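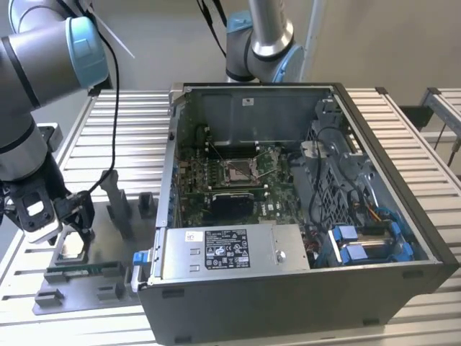

Two robot arms, one with a gripper lowered over the workspace.

About Plellside College

Plellside College is an independent day and boarding school for pupils aged eleven to eighteen. It was founded in 1769 as a grammar school for the sons of local tradesmen and has occupied its present site, on the hill above the river, for most of the time since. Girls were first admitted to the sixth form and later to every year group. The College now has 510 pupils, of whom 158 are boarders.

The College is a charitable trust. It is governed by a board which meets once each term and which appoints the Head. The accounts and the annual report of the governors may be read at the College office during term time.

Our aims

The founding deed required the master to teach "reading, figures and good conduct, and to turn away no boy for want of shoes". The wording has been revised several times, but the governors continue to regard it as a fair statement of the College's purpose. We expect pupils to work hard and to be considerate of those who live and study alongside them. We do not select by examination alone. Every applicant spends a day at the College, joins lessons with the year group they hope to enter and meets a senior member of staff.

The curriculum

All pupils in the first three years follow a common course which includes English, mathematics, the three sciences taught separately, history, geography, religious studies, two languages, art, music and design. Latin is offered from the second year. Pupils choose their examination subjects in the spring of the third year, following an evening for parents at which each department is represented.

In the sixth form most pupils take three subjects and a small number take four. Each member of the sixth form also completes an extended piece of independent work on a subject of their own choosing, supervised by a member of staff from outside their main departments. Recent titles have dealt with canal tolls, the chemistry of glazes, Finnish folk song and the drainage of the lower playing fields. Bound copies are kept in the library.

Classes are kept small. Homework is set every evening in accordance with a published timetable, and boarders complete theirs in supervised study between half past six and eight o'clock. 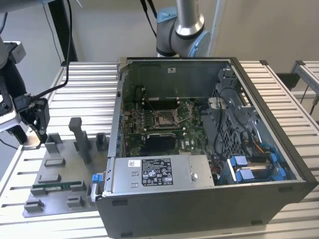

The library

The Ramer Library stands on the north side of the main court and is open from eight in the morning until nine in the evening during term. It takes its name from the family which paid for the building and gave the first collection of books, including a number of county maps and an incomplete run of printed sermons. The older volumes are held in a locked room and may be consulted by pupils in the presence of the librarian. Visiting scholars are welcome by written appointment.

The main reading room was repaired and re-roofed after a public appeal, to which 589 former pupils contributed. Their names are recorded in a book kept beside the entrance.

Boarding

There are three boarding houses. Seppälä House and Flodano House admit pupils from the first year, and School House is reserved for the sixth form. Each is in the charge of a resident housemaster or housemistress, supported by a matron and two resident tutors. Younger boarders share rooms of four; those in the sixth form have rooms of their own. Weekly boarding is available in all three houses. Boarders may go home at any weekend with the permission of the house, except for the first weekend of the autumn term.

Meals are taken in the dining hall with day pupils. Menus are published at the start of each half term and special diets are provided for on request.

Music, games and the wider life of the College

About a third of pupils learn an instrument at the College. There are two orchestras, a wind band, a chapel choir and a choral society which is open to parents and to residents of the town. The choral society's November concert is given in the parish church.

Games are compulsory in the first four years. The principal sports are hockey, football, cricket and netball, with rowing available from the third year. Older pupils may choose from a wider programme, including fencing, badminton and fell walking. The College does not play fixtures during the examination period.

Fees and assistance

Fees are reviewed by the governors each spring and parents are informed in writing before the start of the summer term. Bursaries are available at all points of entry and are awarded according to family income. Music awards are made following audition. Families who wish to be considered for help with fees should say so when they register, as awards are decided before places are offered.

Visiting us

Open mornings are held in the autumn and spring terms. Private visits may be arranged at other times through the admissions office, which is open from nine o'clock until half past four. Visitors are asked to use the lower gate and to report to the lodge on arrival. Parking is available beside the chapel, and the walk from the railway station is signposted.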